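A few thoughts on the migraine leaflet that came through doors in Dillcombe this week, because I've now had it forwarded to me by people who ought to know better.

The headline claim is that migraine "costs our area more than 7 million a year". No source on the front. No source on the back either. There's a web address, and the page it goes to has the same sentence in a bigger font.

I went looking. The figure seems to come from a report put out in December by a consultancy called Albers. The report is free if you hand over your email address, so I have now handed over my email address. You're welcome.

It's a survey. People who get migraines were asked how many hours of work they'd lost in the past 4 weeks. That gets multiplied up to a year, then by an average wage, then by however many people are thought to have migraine round here. Each of those steps is a guess sitting on top of the last one.

Who fills in a long online survey about migraine? People having a bad time with migraine. I get them myself, and in a good spell I wouldn't click on it. So the sample leans towards the worst cases and then gets treated as if it were everybody.

Then there's "presenteeism", meaning you were at work but not much use. Most of the total comes from this. People were asked to score how productive they felt out of ten. I couldn't tell you how productive I felt this morning, never mind three weeks ago with my head in a dark cupboard. 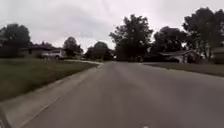

None of this means the cost is small. It might be bigger. Unpaid care isn't counted at all, nor are people who have dropped to part time or left work altogether. You can be too high on one thing and too low on another, and a single round number hides both.

What does get counted, in loving detail, is trips to A&E. Those are priced at the full cost of a visit with a scan. Plenty of people who turn up with a migraine don't get a scan. I certainly didn't. I got a chair and a paper bowl.

Page 6 is where it gets interesting. The report was paid for by the makers of Temik, the headache tracking app, and the last section says costs "could fall by a third" with "structured digital monitoring". Guess who sells structured digital monitoring.

The evidence for that third is a pilot in Fukcombe. No comparison group. People joined when their attacks were bad and were asked again later, when they were less bad. Migraine goes up and down by itself. Sign people up at the top of the hill and most of them will be lower down when you next look – app or no app.

Someone has replied that it's all in a good cause and I'm being picky. Maybe. But if the health board spends money on app licences because of this leaflet, that money isn't going on the headache clinic, and the wait for the clinic is already dreadful.

Things I'd want before believing any of it: the survey questions in full, how many people were asked and how many answered, and the total with presenteeism taken out. I've emailed Albers for all of it. So far I've had an automatic reply and an invitation to a webinar.

Keep a diary if it helps you, by the way. Mine's a paper one and it did show me that skipping lunch is a bad idea. I still wouldn't put a price on it.

Will add to this thread if they send the questions.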